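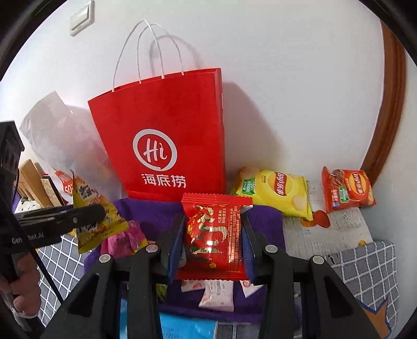
Red bag, red packet. Applicants should be comfortable with both.

Wanted: Snack Columnist, Part-Time
By Kaiwen Xu
Feb 15, 2019
23 shares | 32 comments

Song is a food newsletter with 1,583 subscribers, most of whom write in to complain. We need a columnist to give them something new to complain about.

The job is one column a week on packaged snacks: crackers, candy, dried fruit, whatever comes individually wrapped and gets left in a bowl by the door of somebody's aunt. Our last columnist, Xuelian Fang, filed 279 of these before moving to Corport to write about mattresses. We wish her well and we have kept her filing cabinet.

You would work from our Badanport office two afternoons a week and from your own couch the rest of the time. The office has a kettle, a window that opens in June, and a shelf of things sent in by readers. Some of them have labels.

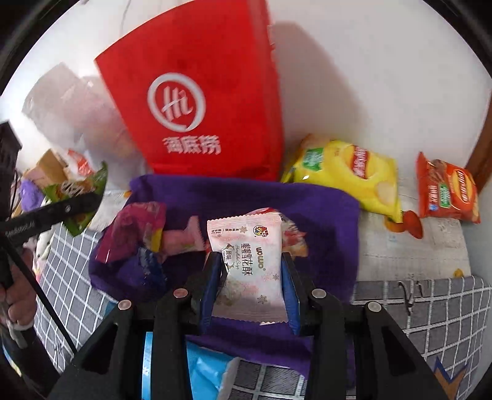
Wowo snowflake crisps, original flavor.

We would like someone who reads Chinese well enough to get through an ingredients list, eats nearly anything, and can describe crunch without using the word "crunchy" more than twice a column. A food science degree is fine. Please don't bring it up at lunch.

You should not apply if you are on a diet, about to start a diet, or married to a dentist with strong feelings.

Pay is $32 an hour, plus snacks, which our accountant says we have to stop calling a benefit. Travel is limited to the annual candy fair in Demov. You will share a room with the sample cases.

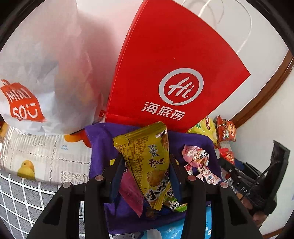
How to Apply

Send us 300 words on a snack you loved as a kid and have gone back to as an adult. Tell us how badly that went. Add a resume of one page, and the name of one person who will admit to having eaten with you.

Applications close when Kaiwen gets tired of reading them. Last time he made it to 23.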